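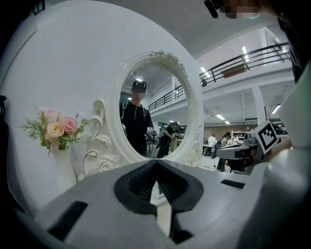 Man-sik Song meint, der Doppelschlag auf dem Revers sei gar keiner, sondern nur mechanische Verdoppelung, und wir sollten ihn nicht in die Liste aufnehmen. Ich habe das Stück danach noch einmal unter die Lupe gelegt. Die zweite Kontur ist flach und wie eine Stufe, die Buchstaben sind dadurch schmaler geworden. Er hat also recht, ich streiche den Eintrag.

Werkbuch, April 2021

Heute weiter mit der Sammlung Letura, kleine Silbermünzen, meistens stark umgelaufen. Die Waage habe ich am Morgen mit dem Prüfgewicht kontrolliert, keine Abweichung. Gewogen habe ich bis zur Inventarnummer 95. Die Gewichte liegen fast alle etwas unter dem Soll, was bei dieser Abnutzung normal ist. Vier Stücke sind zu leicht — die lege ich in die rote Schachtel und messe sie noch einmal, wenn die neue Schieblehre da ist.

Stempelkopplung: Der Riss vom Rand bis zum Halsabschnitt kommt auf neun Münzen vor. Bei der frühesten ist er nur ein feiner Strich, später wird er breit und es fehlt ein Teil von der Perle. Die Reihenfolge habe ich auf die Karteikarten mit Bleistift geschrieben, bitte noch nicht mit Tinte. Anika Whitfield möchte zuerst ihre Fotos aus dem Bestand Skikbridge daneben legen. Dort soll es einen Zustand geben, den wir nicht haben.

Reinigung: nur Aceton, kurz, danach auf Löschpapier. Den grünen Belag bei Nr. 61 habe ich nicht angefasst. Bitte auch keine Silbertauchlösung verwenden, auch nicht »nur zum Probieren«!

Hüllen von Nesstead sind bestellt, die alten riechen nach Weichmacher und müssen weg. Der Katalog nennt für diesen Jahrgang mehr als 2380 geprägte Stücke, aber ohne Quelle. Ich schreibe im Juni an das Archiv und frage nach den Prägebüchern.

Noch offen: Randschrift bei Nr. 17 lesen, Lampe links tiefer stellen.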